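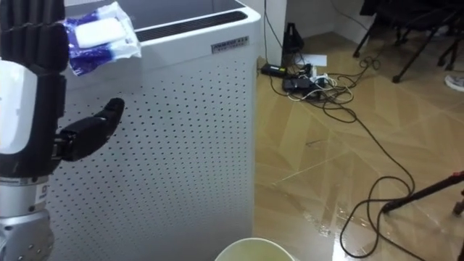 Figure 1. The hand holding a clear plastic packet, with the perforated front of the air purifier behind it.

Trorum: A Grasp State Monitor for a Multi-Fingered Hand
Final report, robotics software project
Roel Kuipers, Viorica Coman, Tzu-hsuan Chiang
Supervisor: Candela Lozano

1. What we set out to do

Our proposal, written in January with the confidence of people who had not yet opened the driver documentation, promised a full planner for tidying a room. What we are handing in is a program that can tell whether the hand is holding something. We have come to regard this as a respectable question.

Trorum sits between the perception node and the arm controller. It takes the head camera stream and the finger joint positions and publishes one of three states: HOLDING, EMPTY or UNSURE. The planner, Bamemau, which we inherited from Esmaeil Hassanpour's project, is only allowed to start a transport motion on HOLDING.

2. Why the joints were not enough

Our first version used joint positions alone. If the fingers stopped short of their commanded closure, something had to be in the way. This works nicely on a mug and badly on a thin packet, which barely stops a finger at all. The opposite failure came from the thumb, whose offset drifted until Trorum was quite sure it was holding an object made of air. Viorica's recalibration script fixed the offset. It also zeroed every other joint, but that was a separate afternoon.

3. Adding the camera

The second version crops the image using forward kinematics, looks at the region between fingers and thumb, and classifies it. We labeled 889 crops by hand and kept 200 of them back for testing. Clear plastic was the worst material by a wide margin: the network mostly saw the background through it. A white perforated panel makes a particularly convincing background, as it supplies a regular grid of dots that the network was happy to treat as texture belonging to the object.

We ended up masking the background with the depth image and feeding in three consecutive crops instead of one — glints on a wrapper move differently from whatever is behind it.

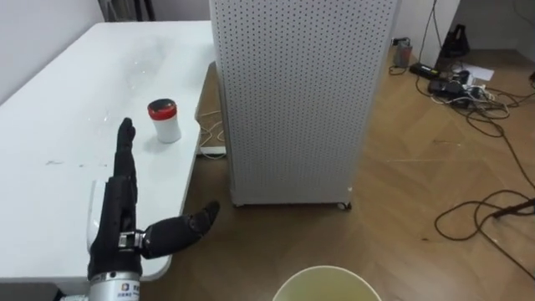

Figure 2. Fingers upright near the table edge, with a small red-lidded container standing beyond them.

4. Results

On the test crops, the joint-only version got 29 wrong and the combined version 11. Most of the remaining errors are crops where an object stands on the table behind the fingers and lines up with them in the image. UNSURE was added for these, and Bamemau responds to it by moving the wrist a little and asking again. Left alone, it will ask forever. There is now a timeout.

5. Remaining work

The depth mask still fails close to the camera, and the timeout is hard-coded in a file where it does not belong. Tzu-hsuan has a branch that moves it to the config, pending a merge conflict with Roel's branch, which also moves it to the config.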